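Clearing the snack heap off the table before dinner

Quick one, I'm typing this with dinner half on. Same method I use at my place and at my neighbor Branislav Vrabec's when he asks for help. One table, one trash bucket, one pass through. Takes up to 4 songs if you don't stop to read labels.

What you need

A bucket or small trash can. Bring it to the table, don't walk back and forth.
A damp cloth.
One empty bag or basket for stuff going to the kitchen.
A bowl for fruit.
A marker if you want to write dates on things. I usualy skip it.

Before you start

Phone in another room. Kids too if possible. Don't open cabinets yet, you'll end up rearranging a cabinet and the table will look the same at bedtime. Ask me how I know.

Empty the bucket first if it's nearly full. Half full is fine.

Step 1. Fruit out of the way

Fruit goes first. It bruises under cartons. Pears especially. Slide it all to the far side of the table, stand up any bottles there too, and leave the middle for the rest. Wash later.

Step 2. Everything else in one heap

Yes, a heap. Milk, drinks, snack packets, wipes, all of it in the middle. Looks worse for a minute. Keep going. Heavy cartons at the bottom, light packets on top, so nothing gets crushed. Chips never go under milk.

Park the bucket on the floor close by, off any mat so it sits flat.

Fruit along the back and the heap in front, then the bucket with its paper scraps: 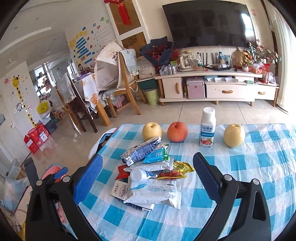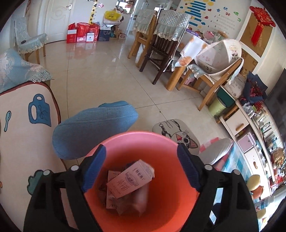

Step 3. Trash only

Go around the heap once and pull only trash. Empty wrappers, receipts, flyers, torn box flaps. Straight in the bucket. Paper you're not sure about: fold it, put it under the fruit bowl, decide after. Max 3 pieces of paper under there or you've just made a second heap.

Shake cartons before you toss them. I threw out a full little milk once, and then it got squashed in the bag. Not fun.

Step 4. Sort what's left

Three groups, quick.

Drinks. Milk cartons and yogurt drinks. Check the date on each one, oldest in front. If it says keep cold, fridge now, don't leave it for later.

Snacks. Sealed packets stand on end in a basket, like files. You can see what you have and people stop opening a second bag of the same thing. Open packets get a clip, and go in front.

Wipes and anything that isn't food. Away from the food. Press the lid or the sticky flap down hard all the way around, or they dry out. Wipes live by the sofa at my house becuase that's where the spills are.

Step 5. Wipe the cloth

Plastic tablecloths are great for this, fabric ones just shake outside. Damp cloth, a bit of dish soap if it's sticky. Wipe toward you, catch the crumbs in your hand, drop them in the bucket. Lift the edges too. Crumbs get under there and you'll feel them when you lean on the table.

Dry it before you put anything back. Cartons stick to a wet plastic cloth and can leave ink on it. If that happens, a little rubbing alcohol on a cotton ball, test a corner first.

Step 6. Put back less

Fruit bowl goes back. Maybe one drink if somebody's having it now. That's all.

Step 7. Bucket out

Tie it up and take it out the same evening. Fruit peels plus a warm room means flies by morning.

If the heap keeps coming back

Ours did, every time we shopped. What helped was a basket right by the door. Bags get emptied into that, table stays out of it. Drahomíra Jelínek wrote in after my last post to say she uses a big mixing bowl for the same thing, works fine, just wipe it out now and then.

Gift season is the hard part. In December I give the snack boxes their own spot on the floor along the wall and open one at a time. Next box when the first is empty.

OK, rice is boiling over. Fridge shelves next time.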